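Good practice corner, with Rizwan Yousafzai

Our revised Trulmont folding rules are out at last, all 4 pages of them!

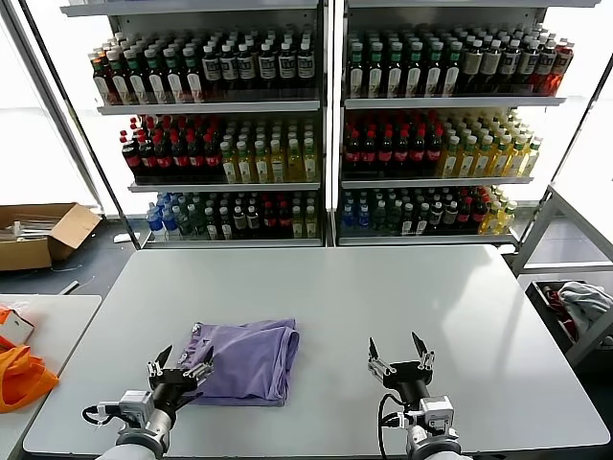 Rule one is about elbow room, and I know I go on about it. Keep the bench clear around both grippers, the way the tabletop is bare on the right, before anyone starts a run.

Rule two covers grip (my favourite).

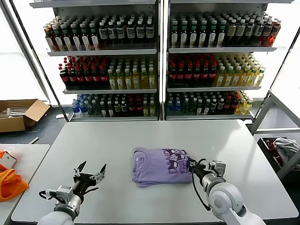
One gripper on the shirt, the other open.

Please note the grip point in your log, even if it's the same as last time, 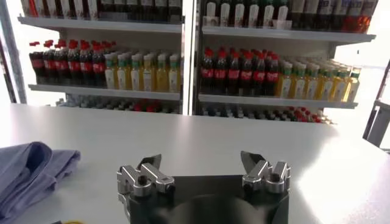 and initial it, because the Ralta team reads every line, bless them. 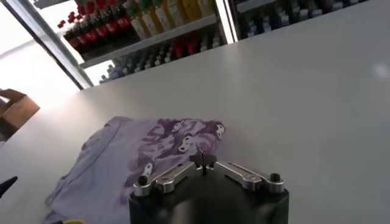

Coming in March
Stop-button checks, with Helmy.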